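Victor Owino is a Kenyan pastor and radio preacher, the second of five children of a schoolteacher and a tailor.
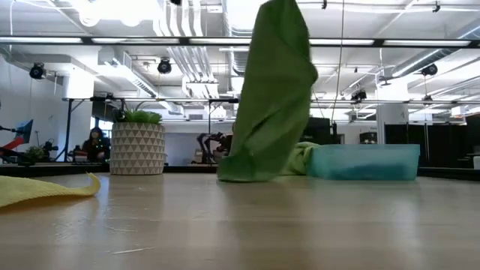 By Mwanaisha Chege
Last updated 22/10/2023

Owino trained at Gristbridge Bible College and was ordained at the age of 26. His first church, Lasten Chapel, had 40 members when he arrived and 400 when he left. 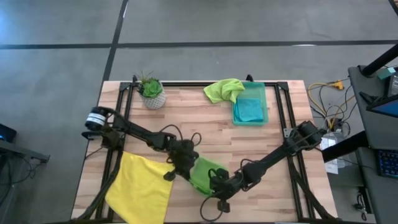

He then moved into broadcasting with his wife, Nyokabi Barasa. Their weekly program, Morning Bread, ran for 353 episodes. Owino has also written two books on the Psalms.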